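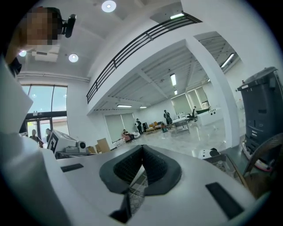

**Licht unter der Galerie, Geländer, Boden — was zuerst?**

**gordon_v** · 25. Januar 2020, 21:14

Moin zusammen, kurz vorm Schlafen noch die Frage. Sind seit September in der Halle in Gorport drin, unten offen, drüber Galerie. Oben in der Decke runde Einbaustrahler, damit bin ich zufrieden. Unter der Galerie aber Leuchtstoffröhren zwischen den weißen Trägern. Find ich furchtbar. Boden ist hellgrau und glänzend, da spiegelt sich jede Lampe drin, nach zwei Stunden am Tisch hab ich Kopfweh.

Angebot vom Elektriker (Fa. Donnelly): 669 Euro für LED-Röhren, nur Tausch, oder 743 mit Umverdrahten und Vorschaltgeräte raus. Arbeitszeit beides drin. Lohnt der Aufpreis? Oder gleich ganz was anderes, Schienen oder so?

Geld ist knapp, will auch noch was am Geländer machen. Und Boden evtl matt.

Gruß Gordon

---

**lindi_shabalala** · 21:31

743, klar. Alte Vorschaltgeräte drinlassen und LED davor ist Murks, die brummen dir in nem Jahr und dann zahlst du den Mann nochmal für die Anfahrt.

Was meinst du mit "was am Geländer"?

---

**gordon_v** · 21:38

Schwarzes Metall, Querstäbe. Schwester kommt öfter mit dem Kleinen (3). Der klettert auf alles. Ist ja praktisch ne Leiter

---

**lindi_shabalala** · 21:40

Dann das Geländer zuerst! Licht kann warten.

---

**k.kazmi** · 22:02

Seh ich anders mit dem Licht. Blendung kommt doch nicht von der Röhre als solcher sondern vom Boden. Kannst LED reinmachen so viel du willst, glänzend bleibt glänzend, und LED ist gern noch heller als die alten Dinger. Hatten wir im Lager genauso. Erst matte Versiegelung, dann gucken obs überhaupt noch stört.

---

**Dymphna M.** · 22:19

@k.kazmi matte Versiegelung auf glänzende Beschichtung hält nur wenn vorher angeschliffen wird. Großer offener Raum, alles ausräumen, schleifen, saugen, zwei mal rollen. Und danach sieht man jeden Stuhlrutscher. Hab ich durch, nie wieder.

Abdeckung mit Prisma oder Opal über die Röhren und fertig. Kostet fast nix gegen den Boden. Oder Teppich unter den Tisch, großer, kurzfloriger.

---

**k.kazmi** · 22:24

Teppich in ner Halle, na ja. Liegt dann der ganze Dreck drin

---

**Dymphna M.** · 22:25

Liegt der Dreck halt im Teppich und nicht auf dem Boden. Wo ist der Unterschied

---

**cfortin** · 22:47

Kurz zum Geländer weil das hier untergeht. Querstäbe sind nicht automatisch verboten, kommt aufs Bundesland und die Nutzung an. Wohnung? Gewerbe? @gordon_v steht nirgends. Bei uns in Zorkberg hat der Prüfer bei einem Büro gar nix gesagt, bei der Wohnung nebenan schon. Frag beim Bauamt, bevor du was kaufst.

Wenn du nur was gegen Klettern willst: Platten von innen dagegen, Plexi oder Lochblech. Lochblech sieht zu schwarz besser aus, Plexi ist nach nem halben Jahr verkratzt. Netz würd ich lassen, hängt durch.

---

**gordon_v** · 23:05

Gewerbe, Gemeinschaftsbüro. Kind ist nur zu Besuch, aber eben oft.

Lochblech klingt gut. Wie befestigen? Bohren will ich nicht, gehört dem Vermieter.

---

**cfortin** · 23:11

Schellen mit Gummieinlage um die Stäbe, von innen verschrauben, Muttern nach außen aber mit Kappen. Kanten vom Blech umlegen lassen oder Kantenschutz drauf, sonst Finger ab. Gewicht vorher ausrechnen! Und dem Vermieter trotzdem schreiben.

---

**lindi_shabalala** · 23:15

Blech schluckt dir aber Licht nach unten, denk dran. Kommt sonst ja einiges vom großen Fenster durch.

---

**k.kazmi** · 23:20

Unter die Galerie kommt davon eh wenig, deswegen hängen da ja die Röhren

---

**lindi_shabalala** · 23:22

Das kannst du von weitem gar nicht wissen. Hängt doch davon ab wo die Sonne steht und wie tief das ist.

---

**k.kazmi** · 23:26

Fünf Röhren seh ich auf dem Bild, die hängt man nicht aus Spaß auf. Aber gut, soll er halt mal ausmachen und nachschauen

---

**Dymphna M.** · 07:48

Guten morgen, noch was: Die dicke weiße Stütze. Würd ich nutzen. Schalter dran, Strahler nach oben, Licht gegen die weiße Decke unter der Galerie. Indirekt, blendet keinen, spiegelt viel weniger. Bei Gellier gibts Wandfluter zum Anklemmen mit Band drumrum, ohne Bohren. Hab 2 davon im Flur, laufen seit Jahren.

---

**cfortin** · 08:10

An der Stütze bitte nix reinbohren solang du nicht weißt was drin steckt. Kann Stahl mit Brandschutzverkleidung sein, dann ist jedes Loch ein Problem. Klemmen ok.

---

**gordon_v** · 08:34

Ok danke euch, viel Stoff. Plan bis jetzt —

- Vermieter anschreiben wegen Lochblech
- Bauamt anrufen
- Röhren mittags mal aus und gucken wie dunkel es wirklich ist
- einen Fluter an der Stütze testen
- Boden bleibt erstmal, Teppich überleg ich mir

Angebot von Donnelly lass ich solang liegen, gilt glaub ich noch bis Monatsende. Frage noch: Farbtemperatur? Oben die Strahler sind laut Vormieter 3000 K, unten keine Ahnung.

---

**lindi_shabalala** · 08:41

Unten 4000 wenn gearbeitet wird. Mischen ist kein Drama.

---

**Dymphna M.** · 08:52

Doch ist es. Gerade bei alles weiß in weiß sieht man die Kante sofort, oben gelb unten blau. Nimm überall gleich.

---

**lindi_shabalala** · 08:55

4000 ist nicht blau, Dymphna

---

**k.kazmi** · 09:03

Auf der Röhre steht ein Code, 830 oder 840. Leiter holen, ablesen, hier posten. Dann reden wir weiter.

---

**gordon_v** · 12:20

840 steht drauf. Und mit Röhren aus gings mittags vorne ganz gut, hinten an der Wand zu duster zum Lesen. Fluter ist bestellt, meld mich wenn er hängt.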